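Mestel dinner set review: five months of stacking, scraping and microwaving

Posted Thu 25 February by Peninah Waweru

I went back and forth on this set for ages. My old plates were a mix of wedding leftovers and things my brother abandoned when he moved out, and I wanted color! Lots of it! The Mestel set comes in orange, teal, white and a pale mint, and you choose your own mix, so you can go wild or play it safe. (I did not play it safe.)

Colorful dishes on a white counter, then a pale gray table:
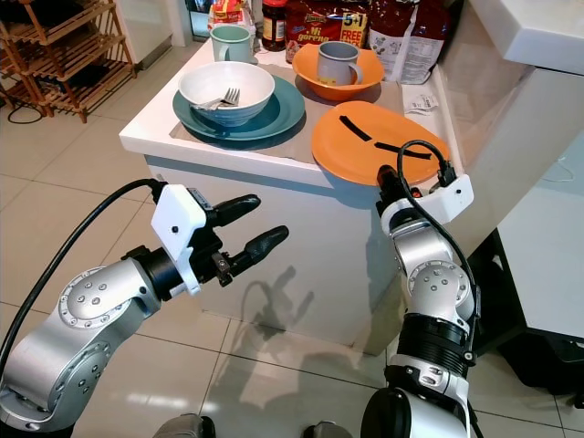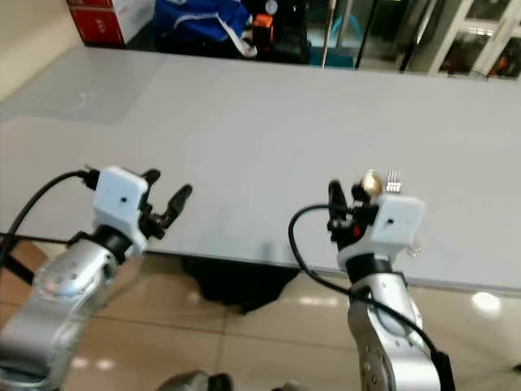
So, the plates. They're flat, and I mean flat, with hardly any lip, and that took me a while to get used to. Toast, great. Sandwiches, great. Anything with gravy and you'd better walk slowly. The orange is my favorite by a mile and it hasn't faded one bit in the dishwasher, which I was sure it would. The teal is prettier in the evening but it shows every single water spot, so if you have hard water like we do, keep a towel handy.

The bowls are where I got really happy. They're deep enough for a proper noodle soup and they nest nicely, and my cabinet is tiny, so that matters a lot to me. I had a Bidon set before this and those bowls used to jam together so tight I once had to run them under hot water for ten minutes before breakfast. No jamming so far with these.

Now the mugs, my one real grumble. The handle is fine for me but my husband can only get 2 fingers through it, and he complains about it every morning like it's news. They also get hot in the microwave, handle and all. I've gone back to my chunky Huerta mug for coffee and the Mestel ones come out for tea.

Chips? One, on the rim of a bowl, and I'm pretty sure I did it myself with the faucet. I wrote to the store and they sold me a single replacement without making me buy a whole box, so points for that. It took three weeks to get here, though, packed in enough paper to wrap a sofa.

I paid $385 for everything, including some 50 dollars in shipping, and yes, I winced. You can get a Barnar set for a lot less and my sister loves hers, but the glaze on hers is already scratched up from steak knives and mine still looks good. If you can wait, the store told me they have a sale in May and I'd hold out for that.

Would I buy it again? The plates and bowls, yes, tomorrow. The mugs I'd skip and pick up somewhere else. Four stars, and I'm still thinking about ordering a couple more of the orange plates before they change the color on me.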